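Progress report: comparison of two hand controllers for bimanual tabletop tasks
Prepared for the Prakora equipment fund, 27/01/2020
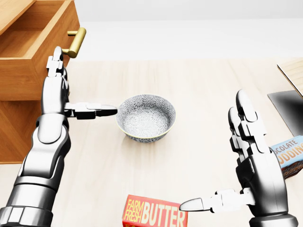 The work covered by this report is the simulation stage of the comparison. The purchase of physical hands remains on hold until the results have been accepted by the fund. Spending in the period was limited to computing time and one licence renewal, both within the agreed budget.

1. Controllers under test

Two controllers are being compared on the same pair of jointed hands. The first, Lu, sends joint position targets directly and closes each finger along a fixed path. The second, Fumik, limits the effort at each joint and lets the fingers settle against whatever they meet. Arm motion is planned by the same software in both cases, so that any difference in the results should come from the hands alone.

2. Test set-up

All trials are run on a simulated wooden table with a small drawer cabinet to the left. The objects include an empty patterned bowl, a butter carton and a box of chocolate pudding. The drawer has a bar handle which stands clear of the front panel, and this has proved the most useful part of the set-up for telling the controllers apart. The hands begin with fingers upright and thumbs turned inwards. We kept this starting pose for both controllers after early runs in which each used its own default and the approach times could not be compared.

Each task is run 50 times per controller, with small changes to object position between runs. A run is stopped if a hand strikes the cabinet body or if an object leaves the table.

3. Results to date

Bowl lift. Both controllers complete the task at a similar rate. Lu is quicker to close but tends to tip the bowl when the thumb arrives before the fingers. Fumik tips it less often and takes longer to settle.

Carton grasp. Lu performs better. The flat faces suit a fixed closing path, and the force limit in Fumik was set too low in the first batch — the carton slipped during the lift in 9 runs. The limit has been raised and the batch will be repeated in full. The old figures will be kept in the annex but not used in the comparison.

Drawer closing. Fumik is clearly ahead. It holds contact with the bar as the drawer moves, where Lu loses it if the hand is slightly out of line. Drawer opening has not yet been scored.

Contact between the two hands was recorded in over 2 per cent of all runs, mostly when both were sent to the same object. This is a planning fault and will be treated separately.

4. Problems

The surface friction values supplied with the Ostosell hand model do not match those in its printed data sheet. We have used the data sheet values throughout and have asked the supplier which are correct. If the answer is the model values, the carton and bowl batches must be run again for both controllers. The drawer results would probably change less, but this has not been checked.

5. Work remaining

Repeat the carton batch with the revised force limit.
Score drawer opening.
Add a task in which one hand steadies the bowl while the other moves a box.
Agree the friction values with Ostosell.

The full comparison is due in April. That date still holds if the friction question is settled before the two-handed task begins; a full repeat of the earlier batches would use the remaining allowance of computing time, and we would then ask the fund to approve an extension.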